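We use cookies to remember you were here. Accept | Manage settings

How to Dry Laundry Indoors Without Turning Your Apartment into a Swamp

By A-yeong Jang
February 2024

I lived for years in a one-bedroom in Radovden where the bathroom window had been painted shut by a previous optimist. The method below got me through every December there.

1. Spin it twice

Run a second spin at the highest speed the label allows. It takes 9 minutes on my machine and saves most of a day on jeans. Towels come out stiff enough to stand up and file a complaint, so shake them.

2. Sort by thickness

Color was the washer's problem. Now you want thin things with thin things, so you can clear them off early and give the hoodies some room. Socks get laid out flat on a table first, which is also when you learn how many have left you.
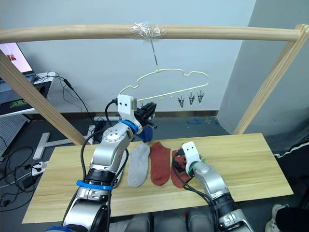

3. Pick the right room

Choose the smallest room with a window that opens. Shut the door, crack the window an inch, and run a fan low across the clothes. My friend Gonçalo Marinho dries everything in his bedroom with the window closed and wonders about the black spots on the ceiling. I have stopped bringing it up.

4. Hang with gaps

Leave a hand's width between big items, and hang shirts by the hem.

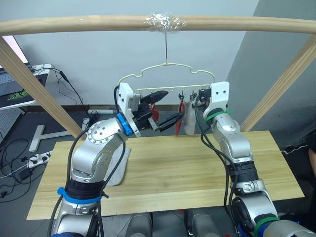 Small stuff is what eats up a drying rack. Eight socks will happily take over two full bars and look smug about it. Move them to a hanger with a lower rail and little clips, and let each piece dangle below the rail. A wire hook over any wooden crossbar will hold it, and if you need a wad of clear tape to keep the hook in place, your guests can cope.

5. Turn things once

Flip the jeans at bedtime and open out the pockets. Anything still damp the next night gets washed again, sorry.

Last updated: two washers ago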